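Londirlow Computer Refurbishment Centre

The Londirlow centre is a workshop in Nesudville where used desktop computers are taken apart, tested and either rebuilt or stripped for parts.

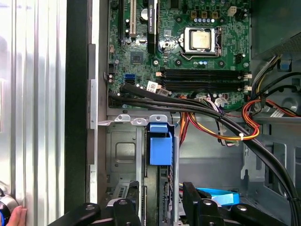 It is run by Pivel, a repair and resale firm, and has 40 employees. Since the introduction of robot arms at part of its dismantling line, the centre has been used in local training courses as a case of small-scale automation in a trade that was until then done by hand.

Background

Pivel opened the workshop to handle office machines returned at the end of their leases. Dismantling was done at long benches, with each worker taking a computer from closed case to sorted parts. The job involved lifting, bending over the case and a great deal of repeated wrist movement. Sore hands and forearms were the most common complaint in the staff health survey, and new starters often left within their first winter.

The firm looked at automation twice. A first plan, for a closed cell with a conveyor, was dropped on grounds of cost and because the machines arriving at Londirlow varied too much. The second plan, drawn up by the production engineer Nikola Golob, placed single arms at ordinary benches with a worker beside each one. It was approved after a trial in June.

Method of work

Desktop computers differ widely in where makers put their latches, screws and cables, and two cases of the same model may have been altered by earlier owners. Work is therefore shared. The worker opens the case, checks for damage and decides the order in which parts come out. The arm handles steps that are simple but tiring, such as pulling data cables, releasing drive latches and lifting memory modules from their slots.

Processors, power connectors with stiff clips and anything glued or bent are left to people. Cables cause the most stoppages. A soft cable lying across a drive bay changes shape when touched, and the arm may lose it or pick up two at once. When this happens the arm stops and the worker either clears the way by hand or guides the gripper to the right place.

The control software, named Aidoo, keeps a record of each stoppage. In the first full year the centre processed 3428 computers at the shared benches, and 1013 of these needed at least one correction by a worker. The record is reviewed weekly, and common faults are added to the bench instructions. The list of case models with their own written procedure stands at 203.

Effects on staff

No jobs were cut when the arms were brought in, under an agreement signed before the trial. Staff numbers have stayed level, but the make-up of the work has changed. Fewer people dismantle full time. More are employed in testing, data wiping and the sorting of boards for resale.

Bench workers at the shared stations are called cell operators and are paid one grade above the old dismantling rate. Training takes three weeks and covers safe working distances, restarting after a stoppage and basic fault reporting. Bujar Radonjić, one of the first to complete it, now trains the others.

Opinion among the staff is mixed. Reports of sore wrists have fallen, and older workers have generally been in favour. Others have said that the work is more broken up than before, with long spells of watching followed by short bursts of activity. Nele Frerichs, who represents the bench staff, has argued that operators should change stations every two hours and that stoppage records should not be used to judge individual workers. The first request was granted. On the second, Pivel agreed to remove names from the weekly review, though supervisors can still see which bench a record came from.

Noise has been a smaller point of dispute. The arms are quiet, but their stop signal was thought too sharp for a shared room and was replaced by a lamp at most benches.

Output

The time needed for a single computer has changed little. The main gain has been in steadiness across the day, as the slower last hours of a shift have become closer to the morning rate. Fewer drive cages and board sockets are bent during removal, which has raised the number of parts fit for resale. Dionysis Drakos, the workshop manager, has given this as the main reason for keeping the system.

Laptops and all-in-one computers are still dismantled entirely by hand in a separate room.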